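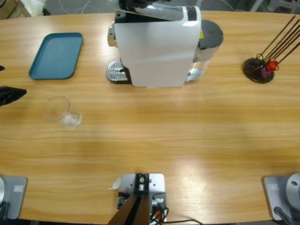 Emil Riedl wrote that he'd want to see the actual paperwork before believing a word of it, and I think he's right, so I'm putting the whole thing up again.

Bail refund never came, court says it was mailed

My brother was arraigned in July on a misdemeanor. I paid $500 cash bail at the clerk's window and $111 in what they called fees. The case was dismissed. The clerk now says a check went out, but it never got to me. I also used a site called Pruvgate that says it "recovers held bail money," and they want $798 up front. That's more than I'm owed. Has anyone gotten money back through them, or is the court going to sit on this forever?

Posted by gonitz_reader

Wieser
Don't pay them. A company that charges $798 to chase $500 is either bad at math or hoping you are. Call the clerk and ask for the check number and the address it was mailed to. Then ask if it has been cashed. If it hasn't, most courts will stop payment and issue a new one, but they'll probably make you sign a form first. The name on the receipt matters. If the receipt has your name, the refund should be yours. If they wrote your brother's name on it, it may have gone to him, and I'd ask him before I got mad at the clerk. As for the fees, I doubt you'll see those, but make them tell you which rule lets them keep the money. "That's how we do it" isn't a rule.

Vesetti
same thing happened to me, took 2 months. they had my old apartment number. just keep calling

Emil Riedl
Still not convinced a check was ever cut. "It was mailed" is what offices say when they haven't looked. Get the date in writing. And does the dismissal order say anything about releasing bail? Where I am, the clerk won't move until the judge signs that part, whatever they tell you on the phone.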